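Miltstead Parents Board > Crafts & Parties > Class party favors, need ideas for 30 kids

skirtonmom5
I signed up to run the fall party for my daughter's class and I am so excited, I've wanted to do this since she started kindergarten! There are 30 kids. I'd love for them to make something at the party and take it home the same day. Last year was pencils and a bag of candy corn, and I think we can do better. What has worked for you?

Keith Pryor
Leaf banners! We did them in July with paper leaves for a family reunion and the kids went nuts for them. Precut the leaves, punch two holes in each one, and let every kid string five on a piece of yarn. They can write a name or draw a face on each leaf. My son's is still hanging over his bed.

glue_and_glitter
Love the banners, but I'd skip the yarn with that many first graders. It frays, they can't get it through the hole, and then you have a line of kids waiting for you to do it. Shrink plastic is my favorite. They color it, you bake it, and it comes out a tiny hard charm. Magic every time!

Keith Pryor
Wrap a little tape around the end of the yarn, like a shoelace. Never had a line. Baking for a whole class during a party sounds much worse to me.

glue_and_glitter
You don't bake at the party, you bake the night before! Send the sheets home with the kids a few days ahead and collect them. A toaster oven does a small batch in a couple of minutes.
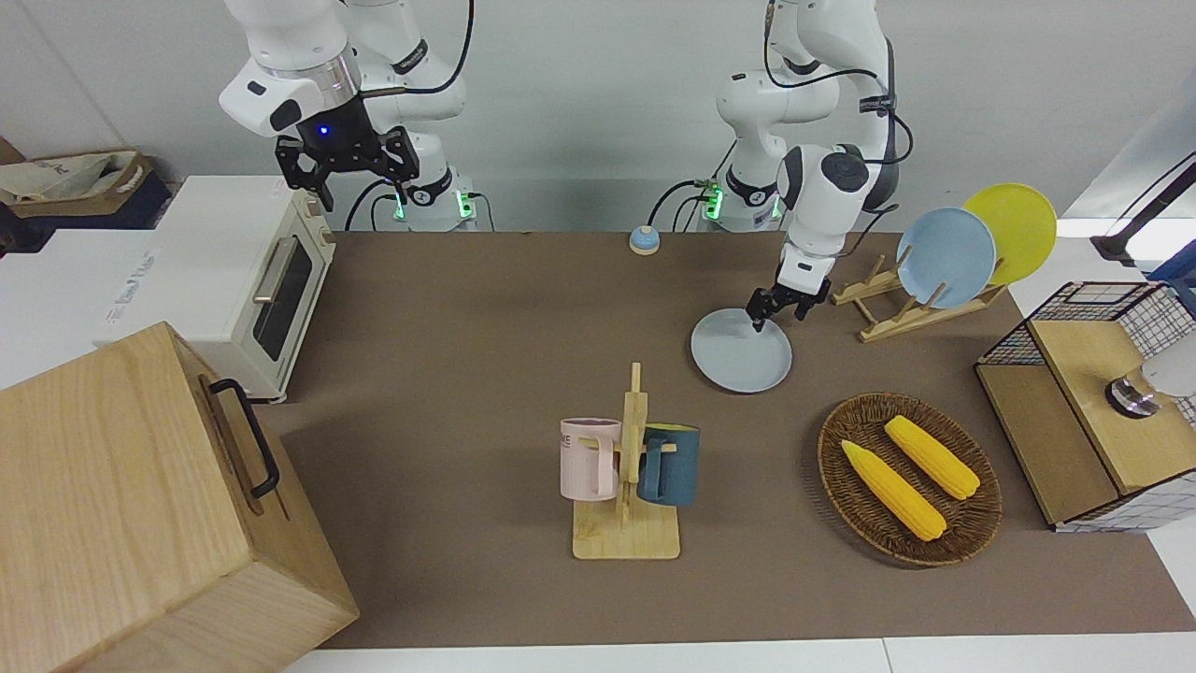

Things to pick up if you go with shrink plastic

1. Shrink sheets, the frosted kind. Colored pencil won't stick to the shiny ones.
2. A regular hole punch. Punch BEFORE you bake.
3. Parchment paper.
4. Key rings or ribbon.

skirtonmom5
Ooh, I forgot those existed! I made a whole zoo of them when I was little. But she really wants everyone making it together at the party, so sending it home loses that part.

Saskia Sheehan
Could you do both? I ran the party at Skirton two years in a row and we had stations. Banners at one table, a cookie table, and a guessing jar in the corner. The jar was the hit of the day, I couldn't believe it. We filled it with 1213 dried beans (yes, I counted, twice) and the closest guess got to take the jar home.

Keith Pryor
What was the closest guess?

Saskia Sheehan
2000! Most of them said a million.

jaber_street_dad
Going to disagree with everybody and say keep it to one craft. Stations sound great, but half the class never leaves the cookies. One project, everyone at their desks, music on. My kid still talks about the year they all made paper crowns.

Saskia Sheehan
We rang a bell and everybody moved. It worked fine for us, though I did have two other parents helping.

skirtonmom5
You guys are the best!! I'm going with leaf banners at the desks, taped yarn, and the bean jar by the door so they can guess on the way in. Shrink charms might have to be her birthday. Keith, what size did you cut the leaves?

Keith Pryor
As big as my hand. Smaller and they can't fit a name on them. Use the heavy paper, the Nimus pad if the store on Jaber still carries it, the thin stuff curls.

glue_and_glitter
Still think you're missing out on the charms, but please post how the banners come out!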